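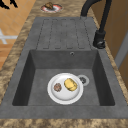
Sink with ribbed drainboard, dark gray

Wage claim when the company changed its name halfway through

Posted in Workplace and Wages, Sep 14, 2024

prepline_b

I worked in a commissary kitchen in Rovden for a company called Stornuretti. Partway through my time there, the paychecks started to come from a company called Polák. Same building, same manager, same equipment, same customers. No one was rehired and no one signed anything new. My hours did not change.

The problem is overtime. In my heaviest weeks I worked 63 hours and was paid the regular hourly rate for all of them. By my own notebook I have 204 overtime hours in total, some under the first company name and some under the second. I also have most of my pay stubs. Clock-in was through an app called Brernis, and my login stopped working when I left, so I can't get the punches out of it.

I want to file with the state labor agency. What I need to know:

Do I file one claim or two?
Is the notebook worth anything without the app records?
I was on a work permit that has since been renewed. A former coworker has no permit and is owed the same kind of pay. Can that person file too?

I was hourly the whole time, never salaried, no supervisor duties.

tallysheet

Taking these in order.

One claim or two. Start with one and name both companies. Most state forms have a line for the legal name of the employer and another for "also known as" or additional parties. Put the current name on the first and the earlier one on the second, and attach a page with the date the checks changed. Whether the second company answers for what the first one owed is called successor liability. The tests differ between states, but the usual points are whether the business carried on without a break, whether the buyer knew of the debt, whether the first company is still able to pay, and whether the location, workforce, supervisors and equipment stayed the same. Your first paragraph is most of that attachment already. Look up both names in the state business registry and print the results. If the registered agent or mailing address is the same for both, include that.

The notebook. It counts. Under federal law the employer has to keep the time records, and payroll records have to be held for three years. If the employer's records are missing or wrong, a worker can show the hours by reasonable inference, and a notebook written at the time is ordinary evidence for this. Do not recopy it to make it neater. Scan the pages as they are, cover included, and keep the original. If you left a day blank, leave it blank.

Request the app records in writing from the employer, not from the app vendor. The vendor will normally send you back to its customer. Give a date range and ask for the raw punches plus any edits, with the edit log. Many states also give workers a right to a copy of their own payroll file within a fixed number of days.

For the calculation, make a table with one row per workweek. Columns: week start, company name on stub, hours from notebook, hours on stub, hours over 40, regular rate, amount paid, amount due. For overtime hours already paid at straight time, the shortage under the federal rule is the half, not the full time and a half. A 63 hour week has 23 overtime hours, so the shortage for that week is 23 times half the regular rate. People often claim the full time and a half here and the agency then has to correct it. If some hours were not paid at all, put those in a separate column.

The federal limit is two years back from filing a lawsuit, three if the violation was willful. An agency complaint does not always stop that clock. State limits can be longer. Check yours before doing anything else on this list.

Coworker. Federal minimum wage and overtime rules cover work already performed regardless of immigration status, and most states take the same position. That person should talk to a worker center or legal aid office before filing, and should not put status on any form that does not ask for it. Retaliation for filing is prohibited, including threats to report someone, but the practical risk is a subject for a private consultation and not for a public page.

oldrovden

I got back close to 4000 on a claim like this and it took forever. They ask for everything twice. Just call them and they will tell you what to send.

ladle_and_ledger

Adding to the longer post above. There were 10 of us on my claim and we filed separately, which turned out slower. Ask at intake if they open a group investigation when several workers have the same complaint against the same employer. Ours did, but only after the third form came in.

Also check the stubs for an employer ID number. It is sometimes printed in small type near the address. If the number stayed the same when the name changed, you may not have a successor question at all, only a name change, and that part of the claim gets much shorter.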